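Home | Threads | Lakes | Gear | About

Janelle Dimaculangan
9/16/20

ok recap thread from the Cudevau walleye open. typing this in the truck so bear with me

Launch was a mess. Fog on Prarkedberg Lake so thick they held us at the ramp 2 hours. 27 boats idling, everybody's coffee gone before the first cast

Delay killed my whole plan. I wanted the rock hump off the north shore at first light. By the time we ran up there the sun was on it and two boats were already sitting on top. Kept going

Ended up on the weed edge by Sawatzky Point. Never fished it in a tournament before. Prefished it once in August and got nothing but tiny perch

First fish came on a crawler harness, gold blade, dragging it way slower than I like to. Second one same pass. Then dead. So dead

Switched to a jig and a leech and lost a GOOD one at the net. Line wrapped the trolling motor. My fault, I had it on when I shoulda had it up. Still mad 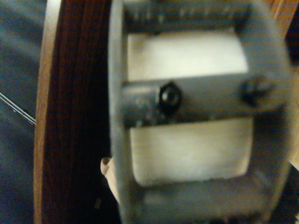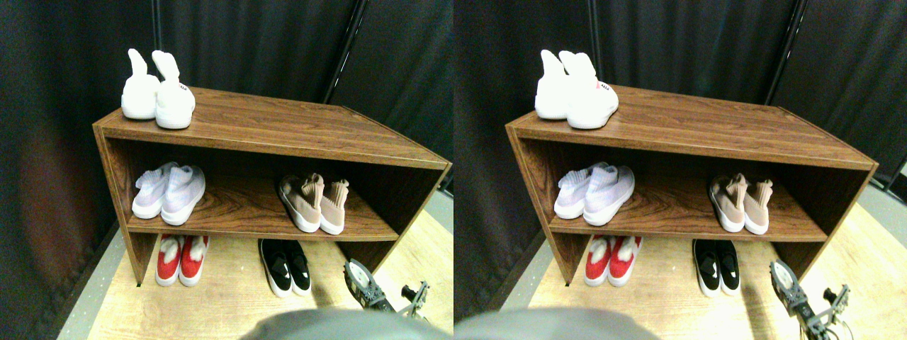
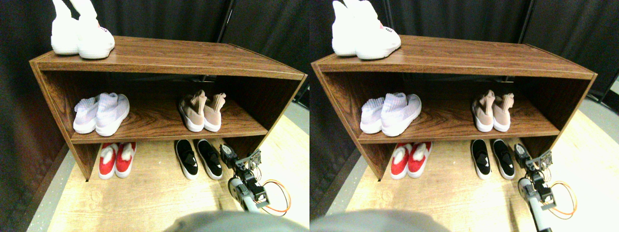

Anyway wind came up after lunch and that saved us. Mud line set up right off the point and they slid in shallow. Pulled crankbaits through it, firetiger, short leads. Filled the limit in three passes

Had to leave them biting to make check-in. Rough ride back - took one over the bow and soaked every dry thing we own incl my sandwich

Weigh in. We had the lead for maybe ten minutes. Then the Clurkunik team walks up with a bag that made the table go quiet. They never left the river mouth all day. Good for them, they earned it

Second place. $1000 check, split between me and my partner, minus gas, minus the prop I dinged Tuesd- ok minus the prop I dinged in practice. So like a tank of gas and a nice dinner

Would that lost fish have won it? No. Did the math at the scale. Would of been close tho and I'm gonna think about it all winter

People asking about the harness - it's homemade, nothing fancy. Size 5 blade, six red beads, two hooks, snell longer than the store ones. I'll post the knot when I get home

Also whoever helped me back the trailer down in the fog, thank you, didnt catch your name. I owe you a coffee

Next one's the river event. New prop first. Goodnight

Contact | Copyright Janelle Dimaculangan | Back to top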